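Welmont Observatory > Young Visitors > Sky Explainers > Comets

What Is a Comet?

By Danuta Wilczyńska
9/4/21
Last updated in November

A comet is a lump of ice, dust and rock that travels around the Sun. Most comets spend nearly all of their time very far away, where it is dark and extremely cold. From time to time, one of them comes close enough to the Sun to warm up. When this happens, the comet grows a glowing cloud and a long tail, and people on Earth may be able to see it.

Astronomers sometimes call comets "dirty snowballs." The name is useful, although the snow in a comet is different from the snow in a schoolyard. Some of it is frozen water. Some of it is frozen gas, such as carbon dioxide, the same gas that people breathe out.

The parts of a comet

The solid part of a comet is called the nucleus. It is usually only a few miles wide, which is small for an object in space. A nucleus is often lumpy in shape, and its surface can be darker than charcoal.

When the nucleus is warmed by the Sun, some of its ice turns straight into gas without melting first. The gas carries dust away with it. Together they make a hazy cloud called the coma. A coma can grow wider than a large planet, even though the nucleus inside it is no bigger than a town.

The tail is the part most people remember. Many comets have two tails. One is made of dust and tends to look white or yellowish. It often has a gentle curve. The other is made of gas that carries an electric charge, and it can look blue. This second tail is very straight.

Which way does the tail point?

It is natural to think that a comet's tail streams out behind it, like smoke from a steam train. In space there is no air to blow the tail backward. The tail is pushed by sunlight and by the solar wind, a flow of tiny particles that leaves the Sun in every direction. For this reason, the tails point generally away from the Sun. When a comet is traveling back toward the outer solar system, its gas tail goes in front of it.

Where do comets come from?

Comets are leftovers. The Sun and planets formed more than four billion years ago from a huge cloud of gas and dust. Some icy pieces never became part of a planet, and they are still in orbit today.

Comets that take less than 200 years to go around the Sun are called short-period comets. Many of them come from a region beyond the planet Neptune. Long-period comets take much longer, and some need thousands or even millions of years for one trip. Scientists think these come from the Oort Cloud, a giant shell of icy objects that surrounds the whole solar system. It is so distant that no spacecraft has ever reached it.

The most famous comet of all is Halley's Comet. It returns about every 76 years. It last came near the Sun in 1986, and it is expected again in 2061. Readers of this page may wish to work out how old they will be.

Are comets and meteors the same thing?

They are different, but they are connected. A comet leaves a trail of dust along its path. If Earth passes through that trail, bits of dust enter our air at high speed and glow brightly for a moment. Each streak of light is a meteor, or "shooting star." When there are many in one night, the event is called a meteor shower. The Leonids, which arrive every November, are made of dust from a comet named Tempel-Tuttle.

Make a model comet tail at home

This activity shows how a comet's tail keeps turning as the comet moves. Ask an adult before using the hair dryer, and keep it well away from water.

1. Crumple a sheet of paper into a ball. This is the nucleus.

2. Cut 3 strips of tissue paper, each as long as your forearm, and tape them to one side of the ball.

3. Push the ball firmly onto the end of a pencil and tape it in place.

4. Clear a space in the middle of the room. Ask an adult to stand there and hold the hair dryer on its cool setting. The adult is the Sun. 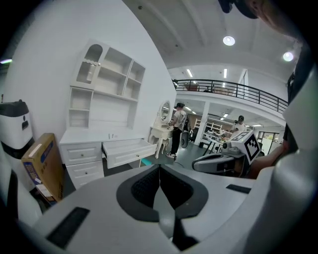 5. Walk slowly in a circle around the adult, holding the comet up. The adult should turn so that the air always blows toward you.

6. Watch the strips. On every part of the circle they should stream away from the hair dryer, whichever way you are walking.

Try the activity again from farther back. The strips will droop as the push of the air becomes weaker. A real comet also loses its tail as it moves away from the Sun and its ice stops turning into gas.

Words to know

Coma: the cloud of gas and dust around the nucleus.
Nucleus: the solid center of a comet.
Orbit: the path one object follows around another.
Solar wind: the stream of particles that flows out from the Sun.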